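Section 5: Preparing the host computer

The Skaltisex scale-logging system needs one computer to act as the host. The host collects weights from every bench scale on the line, stores them and prints the batch labels. This section covers choosing a suitable computer, checking it over, fitting the serial card and installing the Skaltisex software. Connecting the scales themselves is covered in Section 6.

Read the whole section before you begin. If your host was supplied by Grube with the system already installed, go straight to "First start".

What you need

An office desktop computer with a free expansion slot
The Skaltisex serial card (in the grey antistatic bag)
The short earthing lead and wrist strap
A cross-head screwdriver, size 2
The Skaltisex installation disc or memory stick
The licence sheet with your site number
A network cable long enough to reach the wall socket

Choosing the computer

Most sites reuse an older desktop. A tower case is easier to work in than a small-format case and usually has more slots. Laptops cannot be used as a host, as the serial card will not fit them.

The host must have at least 100 GB of free disk space. A line with five scales running two shifts will fill a small part of this each year, but the software also keeps a nightly copy of the whole database and these copies mount up if they are never cleared.

Place the host where it can be left running day and night. Keep it off the floor in any room that is hosed down. Do not put it in a sealed cupboard.

Note: The host does not need to be in the same room as the scales. The scale cable may be up to 500 metres long if the screened type is used.

Opening the case

Caution: Switch off at the wall and pull out the mains lead before you remove any panel. Some parts inside the power supply can hold a charge after the lead has been pulled. Never open the power supply itself.

1. Shut the computer down in the normal way and wait for the fans to stop.

2. Switch off at the wall and remove the mains lead. Remove the monitor, keyboard, mouse and network leads.

3. Press the power button once and hold it for five seconds.

4. Lay the case on its side on a firm table with the removable panel facing up.

5. Take off the panel. On some cases it is held by two screws at the back, on others by a latch. Put the screws in a cup or lid.

6. Put on the wrist strap and clip the other end to bare metal on the case.

7. Look over the board before you touch anything. Find the expansion slots and check which are free. If the computer has been in storage or has been used for spares, check also that the processor, its cooler and the memory are fitted. An open socket with the lever swung out means the processor is missing and the computer will not start until one is fitted.

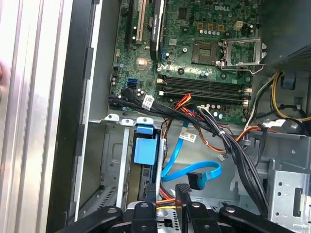

8. Remove dust with a soft brush or a can of compressed air. Hold the fan blades still while you do this. Do not use a household vacuum cleaner inside the case.

Fitting the serial card

The card comes in two versions. Version A fits the older PCI slot. Version B fits a PCI Express slot. The letter is printed on the bag and again on the edge of the card. The two slots are different lengths and are keyed in different places, so a card of the wrong version will not seat. Do not force it. Contact the Gorkport office and they will exchange it.

1. Choose a free slot. Where there is a choice, leave a gap between the serial card and any graphics card.

2. Remove the blanking plate behind the slot you have chosen. Keep the plate in case the card is moved later.

3. Take the serial card out of its bag, holding it by the edges.

4. Line the card up with the slot and press down evenly along its top edge until it is fully home. The metal bracket should sit flat against the back of the case.

5. Fix the bracket with its screw or clip.

6. Check that no cable is trapped under the card or touching a fan.

7. Refit the side panel. Unclip the wrist strap last.

Note: Write the card number on the licence sheet before you close the case. You will be asked for it during installation, and it cannot be read from outside.

Installing the software

Use an account with administrator rights. Close all other programs. If the site uses a managed network, ask the person who looks after it to be present, as a port has to be opened in the firewall.

1. Reconnect the monitor, keyboard, mouse, network and mains leads. Switch on.

2. Log in. Windows may report that it has found new hardware. Close the message without choosing a driver.

3. Insert the Skaltisex disc or memory stick and run Setup.

4. Choose "Host computer" when asked for the type of installation. The option "Viewing station" installs the reports only and will not talk to the scales.

5. Type in the site number and the card number.

6. Leave the network port at 2344 unless you have been told to change it. If you do change it, every viewing station must be set to the same number.

7. Choose a folder for the nightly copies. This should be on a different disk or on a network drive.

8. Wait for the installation to finish and restart the computer when asked.

Caution: Do not install the Trosia label designer on the host until you have completed the first start below. Older releases of Trosia replace a shared printing file and the Skaltisex service will then fail to load.

Power settings

The host must not go to sleep. In the Windows power options, set both "Sleep" and "Hibernate" to "Never". The monitor may be set to turn off. Set automatic updates to install outside working hours, and make sure the computer is allowed to log in and restart the Skaltisex service by itself after an update.

If the site has frequent power cuts, fit a battery back-up unit. Weights recorded at a scale during a short cut are held in the scale's own memory and sent on when the host returns, up to 100 readings per scale. Readings beyond this number are lost.

First start

1. Open Skaltisex from the Start menu. The status bar should read "Card found".

2. Choose Tools, then Self-test. The test takes five minutes. Leave the scale cable unplugged while it runs.

3. Check the date and time. All batch records use the host's clock.

4. Print the test label.

5. Print the set-up report, sign it and keep it with the licence sheet.

If the status bar reads "Card not found", shut down, remove the mains lead and check that the card is fully seated. If it reads "Card found, no answer", run Setup again and choose "Repair". If neither cures the fault, try the card in another slot before calling for help.

Changes to this section

Revised 12/12/2024 by Annelore Strobel. Default port number changed. Caution on Trosia added. The set-up report replaces the paper checklist sent out in November.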